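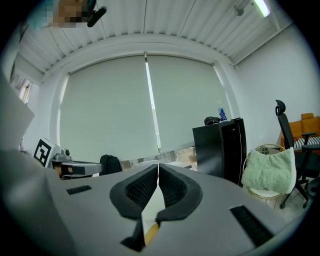 The Skilik is a broadband discone antenna sold by the firm Drarker for radio monitoring and general listening. It is meant to be fixed to a mast or roof pole and is described by its maker as covering every frequency a listener "is likely to need". No full set of measurements has been published to support that wording.

Design

The antenna follows the usual discone pattern, with a ring of rods forming a disc above a second set of rods that slope down to form a cone. The feed point lies between the two. Designs of this sort are valued for their wide coverage and for receiving equally well from all sides. They are less good at picking out weak signals, having little or no gain over a simple dipole, and they pass strong unwanted signals to the receiver just as readily as wanted ones.

Drarker credits the layout to the engineer Valdir Amaral and calls it new. How new is open to question. The spacing of the rods closely follows that of the older Kukelix, and the claimed advance seems to rest on a reshaped insulator at the feed point. The company says this lowers losses at the upper end of the range. It has released one graph in support, without a scale on the vertical axis.

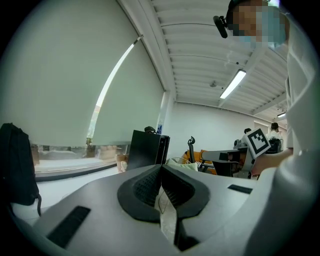 Two versions have been sold. The first had screw-in rods, which owners complained worked loose in wind. The second, introduced in October, uses locking collars and is otherwise the same, although the sales leaflet lists it as "fully redesigned".

Claimed performance

The leaflet gives an upper limit of 2,035 MHz. It doesn't say what standing wave ratio was taken as acceptable at that limit, and without this the figure means little. A test by the Hegedűs listening club, published on 6 Mar 2022, found a standing wave ratio below 3 up to 700 MHz, with a steady rise after that. The club used only one antenna and a long run of cheap coaxial cable. Loss in a cable tends to flatter such readings when they are taken at the receiver end, so the true figures may well be worse.

Drarker replied that the club had mounted the antenna too close to a metal gutter. The club disputed this but did not repeat the test.

Use

The Skilik is mostly used with scanners and software radios. It can also be used for transmitting at low power, according to the maker, but no power rating is given for the higher bands. Claims on seller pages that it "cuts out noise" have no clear basis. An antenna of this kind has no means of telling noise from signal, and any gain in clarity is more likely to come from moving the antenna outdoors.

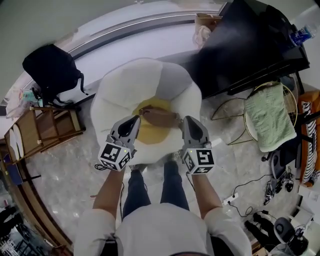

A fried egg cushion seen from overhead, with two hand-held grippers above the yolk.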